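Pantry moths: empty the shelves first

Several readers wrote in January about small tan moths flying out of the cupboard when the light goes on. These are usually pantry moths, and they come home from the store in flour, rice, birdseed or dry pet food. The moths themselves don't eat anything. The larvae do the eating, and they are what you need to find.

Take everything out of the cupboard, including cans and spices. Open each dry product and look for fine webbing, clumps that stick together, or small cream-colored worms with brown heads. Check unopened boxes too, as the larvae can chew through thin cardboard and plastic bags. Anything with webbing goes into a tied bag and out to the trash the same day.

Food that looks clean can go in the freezer for a week at 0°F. That kills eggs you can't see. If your freezer is small, do the flour and grains first and keep the rest in sealed jars until there is room.

Next, vacuum the shelves. Get the crevice tool into the corners, the shelf pin holes and the gap where the back panel meets the sides. Larvae crawl away from the food to spin their cocoons, so look at the ceiling above the cupboard and under the lips of jar lids as well. Empty the vacuum outdoors. Wipe the shelves with hot soapy water and let them dry fully before you put anything back. Old shelf paper should be thrown out.

Don't spray insecticide on food shelves. It won't reach eggs inside a package, and you don't want it near your cereal.

Sticky traps with a lure are worth buying, but they catch only the males. Put one on the shelf, write the date on it and change it when the label says to. Kaja Rätsep wrote that she was still finding a moth every few days a month after cleaning. The source was a string of dried corn hanging in her hallway. Dried flowers, old bags of grass seed and forgotten dog treats are other places to look.

From then on, keep dry goods in glass or hard plastic with a tight lid. A folded bag with a clip on it will not keep them out. Put a few bay leaves in the jar if you like the smell, but I have not seen them do much.

Next time: carpet beetles, and how to store wool over the summer.

Triin Raudsepp
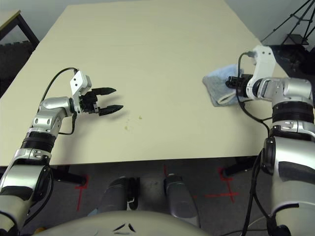

Rarkmont Home Letter | Issue 334

Questions for the household page should reach us by noon on Monday. Please say which room the problem is in and what you have already tried.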